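Rilelura Community Help
Rooms and Furniture > Folding and temporary furniture

Folding cots in a shared rest room: carpet marks, sagging tops and storage

Viewed 3,956 times
3 replies

Rainer Reinholz

I should be grateful for advice from members who manage rest rooms or quiet rooms in offices, colleges or similar premises.

Our organisation occupies two floors of Pruitt House and provides a small rest room on the lower of the two. Until recently it contained two fixed couches. These have been removed, as the room must now also serve for small meetings in the afternoon, and we propose to furnish it with folding cots which can be opened in the morning and put away after lunch. The room is carpeted throughout. The carpet is a grey loop pile laid in tiles and is not due for replacement for several years.

Before an order is placed I have been asked to report on the following matters.

The first is the effect on the carpet. One cot was obtained on approval from a local supplier, and after a week it had left four short dents where the feet had stood. The dents did not lift with ordinary vacuuming. I do not know whether they are permanent, nor whether a cot with a different leg arrangement would avoid them.

The second is the fabric. The cot on approval has a top that was firm on delivery and is now noticeably lower in the middle. The supplier's leaflet states that "some relaxation of the fabric is normal" but gives no indication of how much is to be expected, or whether it can be corrected.

The third is storage. We have a cupboard 30 inches deep, with a shelf which cannot be moved. I had assumed that folded cots would stand upright in it. Colleagues have suggested that they should be laid flat or hung on the wall, and there is no agreement on the point.

The cots will be used by adults, for short rests only, and never overnight. We expect to purchase 5. A reply dealing with any one of these matters would be welcome.

Ashok Tyagi

We have used folding cots in our first aid room for some time and have not experienced any difficulty. I would recommend buying good ones. With regard to the carpet, a rug may be placed underneath. With regard to the cupboard, it would be advisable to measure it before purchase.

Rainer Reinholz

Thank you, Mr Tyagi. The cupboard has been measured. A loose rug is not permitted in this room under our own floor rules, as it is considered a trip hazard, but I am obliged to you for the reply.

Thaddäus Berchtold

I am responsible for the furnishing of rest rooms on three sites, all of them carpeted, and our practice may be of use. I shall take the matters in the order in which they were raised.

Carpet

The dents you describe come from a small foot bearing a large share of the weight. A cot which stands on four separate legs will mark carpet more readily than one whose legs are joined along the floor by a rail. Where the supplier offers both, choose the rail. Should you prefer to keep the model you have on approval, wide caps can be fitted to the feet. The caps must be of a plain, non-staining kind. Black rubber caps have on one of our sites left a brown mark on pale carpet which could not be removed, and we now use clear or grey caps only.

The existing dents are unlikely to be permanent. Our cleaning staff treat them as follows. A damp white cloth is laid over the dent and left for 10 minutes. The cloth is removed and the pile is worked gently upwards with the fingers, or with the handle of a spoon, and is then left to dry fully before anyone walks on it. A deep dent may need the treatment twice. An iron should not be used on carpet tiles unless the maker of the tiles has said that it may, as the backing can be damaged by heat and the tile will then curl at its corners.

It is also helpful to vary the position of the cots. We open them a hand's width to the left one week and a hand's width to the right the next. On a striped or patterned carpet this is easily arranged, as staff can use the stripes as a guide and no tape is needed on the floor.

Fabric

A certain amount of slackness is to be expected in the first weeks and should then stop. If it continues, one of two things is generally at fault. Either the end bars have not been pushed fully home, or the cot is being folded with the fabric rolled tightly around one side rail, so that it is pulled always in the same direction.

The end bars should be looked at first. On many cots the second bar is very stiff to fit, and people in a hurry will leave it out or fit it only halfway. The cot can still be used in this state, but the middle drops and the seams at the corners carry a strain for which they were not made. We have placed a short notice on the inside of each cupboard door:

"Please fit both end bars before use. If a bar will not go in, please do not use the cot. Inform the office."

Since the notice was put up -- it was in December, if I remember correctly -- we have replaced one top, where previously we replaced several in a year.

If the top is held by laces or straps, it can be tightened. If it is sewn to the rails it cannot, and a new top must be ordered. I would ask the supplier whether tops are sold separately before ordering any quantity.

Wear to the seams should be looked for from beneath, with the cot turned on its side. From above, a seam may appear sound when half of its stitches have gone.

Storage

The answer depends on how the cot folds. Those which close into a long narrow bundle may stand upright, provided that something prevents them from falling forward when the door is opened. A strap across the cupboard at chest height is sufficient. Those which fold in half and remain flat are better stored on their long edge, like large books, with a batten screwed to the floor of the cupboard to hold the lower edge in place.

I would advise against hanging them on the wall in a room used for meetings. The hooks project at shoulder height when the cots are down, and we received two complaints before they were removed.

Cots should not be put away while the fabric is damp from cleaning. In a closed cupboard the smell develops quickly and is slow to leave. Our rule is that tops are wiped after the last use on Friday and that the cots remain open, with the door of the room locked, until the following working day.

Finally, kindly consider the height. A low cot is pleasant to lie on and difficult to rise from. We keep one higher couch in each building for anyone who would have trouble with it, and I would suggest that your fifth purchase be something of that kind.

Rainer Reinholz

I am most grateful. The damp cloth has been tried on two of the four dents and both have risen, one of them completely. I confirm also that the second end bar on our cot was only partly in place. It required two persons to seat it. The middle is now higher, though not quite as it was on delivery.

May I ask one further thing? The supplier has offered us a cot with crossed legs in place of the four-legged model. I have not seen one in use on carpet and would be glad to hear from anyone who has, particularly as to whether the top remains firm.

Leonidas Sotiropoulos

Crossed legs are satisfactory on carpet in my experience, with one reservation. Because the legs open like scissors, the feet slide outwards by a small amount each time somebody sits down, and back again when he or she rises. On smooth flooring this does no harm. On loop pile it can in time raise the surface, so that the carpet appears rough along a short line at each foot. The remedy is to make certain that the legs are opened to their full extent before the cot is used, so that there is no further travel left in them. Lift the cot slightly at the centre, open it, and set it down. It should not be dragged open with the feet already on the floor.

With regard to hygiene, which has not been raised, I would add that a fitted washable cover is preferable to a loose sheet. Loose sheets slip on taut fabric, and the edges then lie on the floor. We purchased covers from Jollora in a dark grey and these have been adequate, although they must be washed separately on the first occasion.

I would also mention clearance. Allow enough room along one long side for a person to stand and turn. The opposite side may be placed close to other furniture, but kindly keep both away from any step or raised section of floor, particularly where the lights are kept low. At the Skanum training rooms a cot was regularly set down beside a low stage, and the person rising from it had to be careful on which side the feet were put. It was moved to the far wall and the matter was closed.
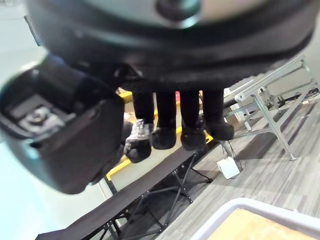

Crossed legs have a further advantage in that the whole structure can be examined without turning the cot over, and I would recommend that one member of staff be asked to do this on the first working day of each month. The points to be looked at are the pivots, the feet and the line where the fabric meets the rail. The low black one beside grey striped carpet -- it might serve equally as a bench -- has its metal legs crossed in an X beneath the top, and the fabric is taut, as yours should be. If a sample supplied to you hangs lower than this when nobody is on it and the legs are fully open, I would return it and request another before confirming the order. Please also ask for spare feet to be included, as they are easily lost and the supplier may be slow to send them on their own.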